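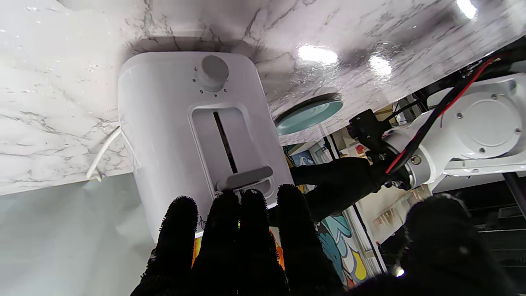
Toast is back on at the Alva, and I have already eaten too much of it

Flundstead's smallest breakfast spot has its toast counter running again, and if you were one of the people who wrote to me in February asking what on earth had happened to it, well, I've been down there, I've had the sourdough and the raisin, and I can report that it's open every morning from 7 until 11.

For anyone new in town, the Alva is the old ticket office across from the bus depot. The front half is a reading room with armchairs and the back half is a kitchen, and for years the arrangement has been the same: bread on the board, butter in the dish, you make your own toast and put your money in the tin. It's a dollar a slice, two if you want something fancy on it. I have been going there since I moved to Flundstead and I still can't explain to visitors why it's so much nicer than making toast at home, but it is. Maybe it's the armchairs.

Anyway, the kitchen closed over the winter after a leak under the sink got into the cabinets. The old counter had been swelling up at one end for a while (I used to rest my mug there and it would slowly lean), and when the plumber got in underneath, the whole run had to come out. The plan was two weeks. It was a good bit longer than two weeks! First the cabinets were late, then the cabinets were early but the wrong ones, and then everybody had to wait for the tile people, who were finishing a job over in Sornach.

Now it's done and it looks lovely. The counter is white marble with thin gray veins running through it, and the walls are a soft gray-blue that the reading room regulars argued over for weeks. I was on the side of yellow. I lost, and I've come around. On a dark morning with the lamps on it's very restful, and the white counter bounces the light back up at you while you wait for your bread.

The marble was a bit of luck. It came out of a hotel bathroom being torn out in Sornach, and the Alva paid $844 for it, including the cutting, which a couple of people I've told have refused to believe. There's one joint in it where two pieces meet and you have to go looking. It does stain, so please, if you spill beet relish on it, wipe it up right then and don't put your plate on top of it and walk away. Somebody already did this in the first week. I'm not saying it was me, but I will say that the relish is delicious and the jar is very full.

And then there's the new toaster, which I'd like to spend a minute on, as it has been the main subject of conversation since the doors opened.

The old one, you'll remember, was the big steel thing with four slots, two of which worked. You had to hold the left lever down with your thumb and it threw the toast a good distance when it was ready. People were fond of it. I was fond of it! But it had been repaired so many times that there wasn't much of the original left, and when the electrician looked at the cord the conversation was a short one.

The replacement is a white pop-up with rounded corners and a single long slot, with one gray lever and one round knob for how brown you want it. That's the lot. No bagel button, no defrost button, no little screen. You turn the knob, drop your bread in, push the lever down and go find a chair. The long slot is the clever bit for this place, as half the bread at the Alva comes from Tolis, the bakery up on the hill, and a slice off the middle of a Tolis country loaf has never fit into a normal toaster in its life. We all used to cut them in half and do one half and then turn around and do the other, and by then the first one had gone cold. Now the whole slice goes in sideways and comes out in one piece.

The catch is that it's one slot. If you take your toast in ordinary square slices you can fit two end to end, but a big Tolis slice fills it, so at quarter past eight when the depot crowd comes through there's a line. I stood in it on my second visit with 5 people ahead of me and it was fine, we talked about the walls. There has been a suggestion of getting a second toaster to stand next to the first, and the wiring behind the counter can take it, so I'd guess that happens by summer if the tin fills up the way it has been.

A word about the knob. The markings go around the base of it and they are on the small side, and the new toaster runs hotter than the old one did, so whatever number you used to use, forget it. I set mine where I always had and got something I could have shingled a roof with. Start low. You can always push it down a second time. The raisin bread wants even less than the plain, and the seeded rye wants more than you'd think. Also, and I've been asked to pass this along, please leave the knob somewhere in the middle when you're finished. There is a gentleman's agreement about this and it is being broken every single morning.

The plates are new too, or new to the Alva. Most of the old set got chipped in the move to the basement and back, so there's now a stack of round ones in teal, with a rim that goes off toward aqua, and they look terrific on the white counter. They're a good size as well, big enough for a country slice with room at the side for an egg. If you have any of the old cream ones at home (and I know some of you do, they used to wander off into the park at lunchtime) they would be happy to have those back, no questions.

What's on the board at the moment: Tolis country white, Tolis seeded rye, a raisin loaf that sells out first, and a plain sandwich loaf for children and for people like my neighbor who believe toast should be square. Toppings are butter, salted or not, peanut butter, marmalade, honey from the hives behind the depot, the beet relish I've already mentioned, and a soft white cheese that comes and goes. Coffee is still a dollar and still not very good, and I hope they never change it.

Opening morning was busier than I've ever seen the place. They got through 51 slices before nine, then ran out of the rye, and somebody had to be sent up the hill for more. The armchairs were all taken, people were sitting on the front steps with plates on their knees, and the bus drivers had brought their own jam, which seemed to me like the right spirit. The tin held up well too. Added to what came in from the winter raffle and the soup evenings, the kitchen fund is sitting at $1383 with the marble paid off, and that money is going toward the window at the back that doesn't close all the way and makes the butter too hard to spread in cold weather.

A few practical things, as I know I'll get asked:

The side door is the one to use in the mornings. The front door sticks and the handle comes off in your hand, and that's on the list as well.

Bring cash if you can. There's a card reader, but it lives in a drawer and takes a while to wake up.

Crumbs go in the bucket by the back step, and the bucket goes to the hens at the community garden. Crusts too, but nothing with relish on it.

If the bread gets stuck, pull the plug out first and use the wooden tongs that hang by the sink. Please don't go in with a butter knife. I mean it, and so does the sign.

Dogs are fine in the reading room and not in the kitchen, same as before, and yes, this includes the very small one that everybody pretends not to see.

Evenings haven't started back up yet. The soup nights should return once the second burner on the stove is working, and the word I got was that they're waiting on a part. When I hear a date I'll put it up on this page. There's also some talk of a toast supper, where you'd pay one price and eat as many kinds as you could manage, with things like sardines and mushrooms on top, and I've put my name down for that before there's even a list to put it on.

I'd say go early if you want the raisin, or go at ten if you want a chair by the radiator. I'll be the one waiting by the counter with a piece of seeded rye in, trying to remember whether I turned the knob.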